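Bedholm Makers Board > General > Robots doing chores, are we there yet

kettleside
January 9, 2023
Had a row about this at work so asking here. Boss at the Denton unit wants to stop hand packing and get an arm in. I say not a chance, not for small soft stuff. Anyone seen one do proper household or bench jobs? Not a promo video.

marlpit62
Depends what job. We've had an arm loading the lathe since July, does it all day, never moans. Same part same place every time though. Put the tray down skewed and it stops and waits for a human.

kettleside
Yeah that's my point. Ours are never the same place twice.

Orrin_bench
Disagree with the gloom tbh. Bagged goods are fine now with decent soft pads on the jaws. Saw one at the Briltmont open day pick 137 packets out of a tub and drop two. That's better than me after lunch.

tansy400
packets of what tho. Crisps puff up, you can grab any bit of them. Try a floppy clear bag where half of it is shine and the camera can't tell where bag stops and table starts

Orrin_bench
Mixed, sweets mostly. Fair point on the clear ones, they hadn't any clear ones in.

marlpit62
Speed as well. What did it do an hour?

Orrin_bench
They said 400. Didnt stand there an hour to check.

kettleside
Our slowest packer does more than that and she's on the phone half the time.

dovecote_j
Shop floor is the easy end anyway. Home is where it falls over. Washing up basin, patterned cloth, stuff on top of other stuff, a door someone opens. I'd pay good money for a thing that clears my table and puts it all back where it goes. Would settle for 70% of it. Not seen one yet that I'd leave alone with a mug.

Orrin_bench
You wouldn't leave a toddler alone with a mug either and they learn.

dovecote_j
A toddler doesn't cost as much as a van

tansy400
you've clearly not got one

chauke_shed
Late shift so only just reading. I do bits of this at the Chauke workshop and I'm in the middle. Closing two jaws on a thing is pretty much sorted. Knowing what to grab, how hard, and what to do when it slides, no. Bag of cotton swabs is my usual test. Squeeze the bag and the sticks shift about inside, squeeze less and the bag slips. A person doesnt even think about it. Parallel jaws with ridged pads do better than the smooth ones we had but I still wouldnt promise kettleside's boss anything this year.

marlpit62
So what would you tell him?

chauke_shed
Keep the packers, get an arm for the boxes. Boxes are easy. And ask anyone selling you one to run it on your own stock, on your own messy table, not theres. This is the sort of thing I mean, swabs in one gripper, teal snack packet in the other:

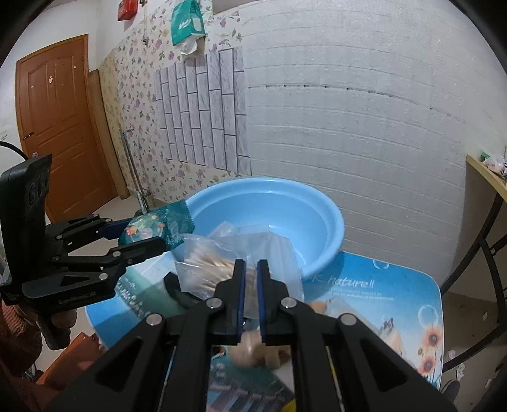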